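2023-12-26

Quick one between leftovers. Had lunch with Sirkka Kettunen last week, mainly to pick her brains about the Paulauskas Fund and why it's gone so quiet on small lenders. She sat on the grants side for 12 years so she'd know.

Short version: the money is there. The will, less so. 613 applications in the last round, 8 funded, and not one of those a credit union. I asked why. Long pause, more soup.
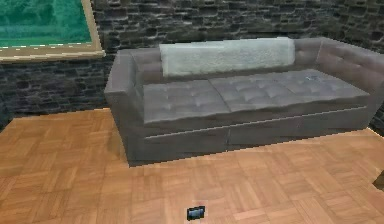
Her view is that foundations like buildings. You can put a plaque on a building. A loan pool for people who need a new boiler in a hurry, harder to cut a ribbon on. Fair enough but still depressing.

Triin Ozoliņš joined us for coffee and disagreed with nearly all of it. She thinks Kakel, the lending circle out east, should stop chasing grants altogether and ask the fund for a guarantee instead. Cheaper for them, and the money stays put unless somebody defaults. I'd not thought of that. Need to go back and reread the July report, which I skimmed at the time, sorry Triin.

Also talked about Sometus and thier fees. £99 to open an account!! For people on low pay. Seperate post coming on that, I'm too cross to do it now.

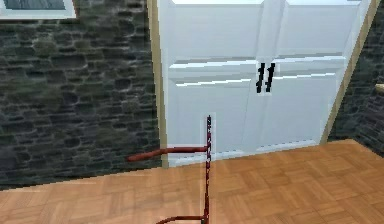

White double door, stone wall either side

Anyway. Sirkka is sending me her old notes on guarantees, will put up whatever she lets me. Comments are open, be nice.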